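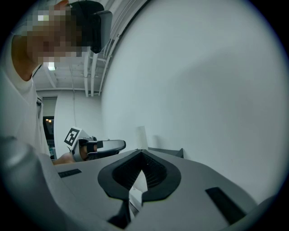 Week 7: Planning and paying for a hand-held gripper setup

Notes posted 10 March 2019. Slides to follow. Bring a calculator to section, phones are fine.

Picking up from last week: we had the arm cell costed (the Drevorik quote, still on the course page). This week the cheaper end. Hand-held grippers, VR headset, one person doing the task by hand, arm comes later or never. Budget looks small. Usually it isn't.

1. What goes on the list

Write the list before opening any catalog. Start from one working operator:

- hand-held grippers, one for each hand
- a camera on the gripper
- printed markers (the square black-and-white ArUco kind), mounted on the gripper body where another camera can see them
- headset, with a strap that fits over different hair and glasses
- spare fingers and pads
- computer, storage, cables, chargers
- a table, the objects for the task, somewhere to put the objects when they're not the task

Last line gets left off nearly every time. Bins and shelving are cheap but they have to be on somebody's order form.

Multiply by stations only after the single list is right. Some things don't multiply (label printer, backup drive). Some multiply by more than one, e.g. pads.

2. Capital vs consumable

Our rule for the course: anything with a unit price of $1000 or over goes in capital. Everything below goes in supplies, even if you buy a stack of them. Your own employer will have a different line. Ask where it is.

Grippers are the awkward case. The body lasts, the fingers and pads wear. If you buy the whole thing as one unit the replacement parts come out of a different pot next year and no one has put anything in it. Split it on the quote. Body on one line, finger set on another, pads on another.

Markers are supplies. So is tape. So are wipes for the headset face pad, and a second face pad while you're at it.

3. Reading a quote

Two quotes in the packet, both for the same kit, a two-hand set without computer.

Meltitier: low headline price. Finger sets extra. Shipping extra. Calibration left to the buyer. Lead time given as "up to 61 days", start of the clock not stated.

Cerkon: higher headline. Includes one spare finger set and the mounting hardware. Lead time 49 days from reciept of deposit. Repairs by mail only.

Put them on the same basis before comparing. Add the missing finger set to Meltitier, add shipping to both, add staff hours for calibration. The gap gets a lot smaller. In section we'll do it line by line so don't worry if your totals don't match yet.

Things to email back and ask:
- does the clock start at order or at deposit
- can pads be bought singly
- who pays postage on a repair, both directions
- is the headset theirs or do we source it
- are drawings for the marker mount included (you will want to reprint it)

4. The room

Costs money too. Check before you order:

Walls and ceiling. Plain white walls are easy to light evenly, but plan for tracking that wants some texture to hold on to. Read the headset requirements. If it says add posters, budget for posters.

Lights. Price a diffuser if there's a bright fixture overhead. Test at the hour you'll be working.

Floor space. Person in a headset, elbows out, plus a second person getting past behind them. Tape the outline on the floor and try it before signing for the room.

Power. Count outlets at bench height, not the ones behind the cabinet.

5. People hours

Biggest line in the Begum plan (packet, last pages) and it was missing from the first draft. Setup in the morning, charging, wiping down, checking the files copied. None of that is task time and all of it is paid time. Breaks as well, headsets are tiring and so is holding a gripper out in front of you.

Training: put a new operator down as slow for the first week. Then leave the number alone, don't shave it to make the total fit.

6. Contingency

Show it as its own line. Don't hide it by padding the gripper price, the reviewer will get the same quote you did. Say what it's for: breakage, a reshipment, a second headset if the first goes back for repair and everything stops.

7. Timeline

Work backwards from June. First working day, then room ready, then kit unpacked and calibrated, then delivery, then deposit, then approval. Approval is the one you don't control so put it in early. Use the long end of each vendors lead time.

For next time

- One-station list, split capital / supplies, one page
- Meltitier and Cerkon on the same basis, show your additions
- Read the Begum plan, mark any line you think is too low
- Timeline sketch, pencil is ok

Late work goes in the box by the door, same as before. The Drevorik sheet is not needed for this one.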